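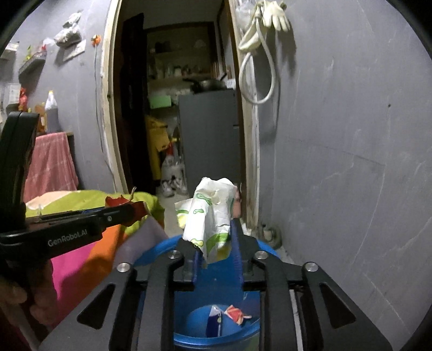

Which bin do crisp wrappers, torn paper and old carrier bags go in?
All dry rubbish from the bedroom goes in the small inner bin, unsorted. Food waste stays in the kitchen.

Ticket 732
Opened: Oct 15, 2022
Site: Palumbo, flat 84
Raised by: Theda Ackermann
Category: Household / bins and linen
Status: Closed

Reported fault
Inner bin sticks in the outer bucket. When pulled, both come up together and the rubbish tips out on the floor by the bed. Second item on the same ticket: patchwork cover has picked up a smell of frying.

Log

1. Asked for sizes. Bucket and bin were bought separately, the bin from Bukex in March, so they are not a matched pair. The bin goes down far enough to seal against the bucket wall and draws a vacuum on lifting.

2. Advised a twist of the inner bin before lifting. Worked once, failed the next time.

3. Advised a folded strip of card down one side between bin and bucket. Air gets in, bin lifts out on its own. Left in place. The strip needs replacing when it goes soft — cereal box card is thick enough.

4. Liner query. Tenant had no liners left and asked if a used carrier will do. It will, with the handles folded outside the rim. Do not tuck them down between the two walls or the bin jams again.

5. Cover. Tenant has been airing it in the kitchen, which has the oil and sauces out on the counter.
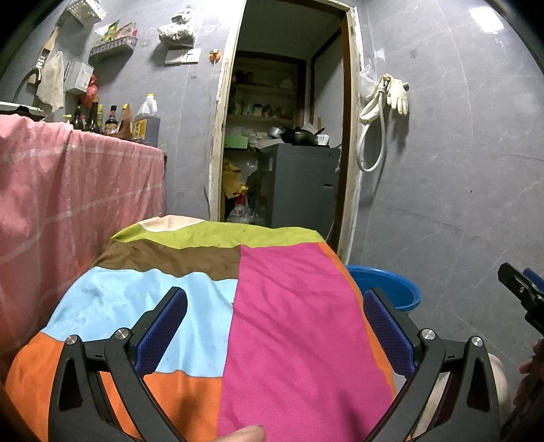
Patchwork cloth in the kitchen, sauce bottles and oil on the left.

6. Advised airing it elsewhere with the kitchen door shut. Wash at 40, 300 ml white vinegar in the drum, no softener. Colours to be tested on a corner first — the pink and orange are the likely ones to run.

7. Tenant reports no colour on the test rag. Smell gone after one wash.

Resolution
Card strip fitted, cover washed. Passed to Primanmont for the inventory note: bucket and bin to be listed as separate items.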